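3.2 Gathering the packing examples

We had hoped, when the Nindorwood project began in May, to collect everything in the laboratory, and it took us rather longer than it should have to accept that a laboratory is a poor stand-in for a home. The Tonar set was therefore recorded in 13 ordinary households, with a person working a hand-held gripper in each hand and packing snacks and wrappers into a cardboard box wherever there was room to put one down. Figure 4 is taken from one such recording, made in a bedroom.

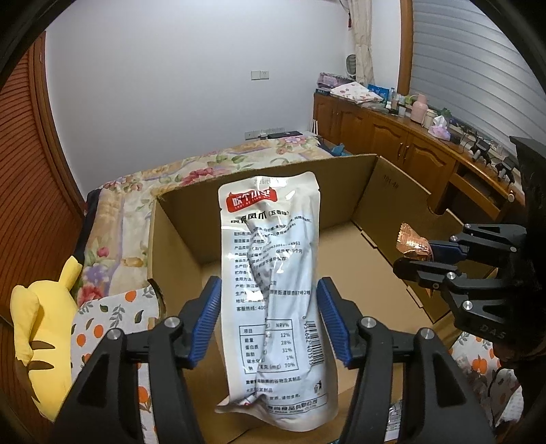 Figure 4. Two hand-held grippers, one holding a white snack pouch upright over the open box and the other a crumpled foil wrapper.

How many examples does a new household need to give before its recordings are worth adding? We settled on 100, as smaller batches taught the model very little about the room.

Soft packets deserve a word of their own - they fold and slip in ways a rigid tin never does, and we grew quite fond of them for it. Of the 4000 examples we kept, 82 per cent involve a packet of this kind. Labelling was done in Bultar, with each attempt marked from first touch to release, and fumbled attempts were kept alongside the clean ones.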